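# Getting a matte glaze you can eat off

I love a matte plate. Soft, quiet colour, no glare from the kitchen light, and it makes a plain fried egg look like something from a café! But matte glazes can be fussy things, and plenty of them mark up the first time a fork goes across. After a winter of testing in my shed I've got a method I trust, so this is the whole thing from bare bisque to finished plate.

## Mixing

Start with 3,000 grams of dry glaze. It sounds like a lot, but plates need a wide bucket with enough depth to dip into, and a small batch will drive you mad.

1. Put your respirator on before you open a single bag.
2. Add the powder to the water, a scoop at a time, and leave it to sink in.
3. Let it sit overnight. Go on, have dinner.
4. Stir, then push it through a sieve twice.

For colour I use a pink stain from Clendley, added at 7 per cent of the dry weight. Ritva Toivonen, who taught me to glaze, goes heavier and gets a proper salmon (gorgeous, but it fights with tomatoes).

## Dipping

Wipe the bisque with a damp sponge and let it dry off. Wax the foot. Then hold the plate with tongs, slide it in on an angle, count to three and bring it out in one smooth move. Tip it so the last drips run off the rim, and touch up the tong marks with a soft brush once the shine has gone off the surface.

If you get pinholes, rub them over gently with a dry fingertip – mask still on.
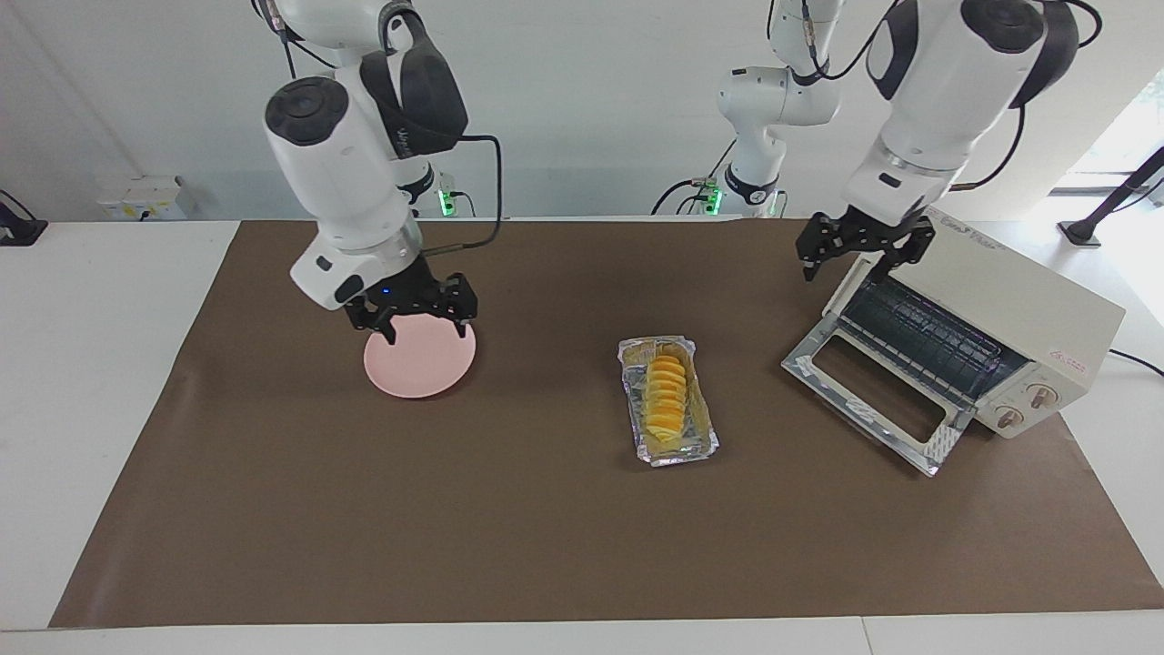 *Pale pink, flat and matte: the look to aim for.*

## Firing

Slow cooling is where the magic happens. Matte glazes like mine get their softness from tiny crystals, and those need time to grow. I fire to cone 6 in my old Torker, hold for 30 minutes at the top, then bring it down gently through the next few hours. My first batch cooled too quickly and came out as glossy as a lolly, so don't skip this bit!

Keep the lid shut until you can comfortably touch the plates with bare hands. I know. It's torture.

## Testing before you serve dinner

Do these on a spare plate from the same firing:

- **Lemon:** leave a slice on the glaze overnight, rinse, and look for a change in colour.
- **Cutlery:** drag a knife across firmly, then scrub. Grey lines that won't budge mean the surface is too rough.
- **Freezer to hot water:** do it in the sink and stand back. Any pinging or fine cracks, and the glaze doesn't fit your clay.

None of these replaces a lab leach test, so send a sample off if you're planning to sell.

Igor Głowacki put me on to writing the batch number under every foot in underglaze pencil. I'm up to test 324 now and still finding new pinks.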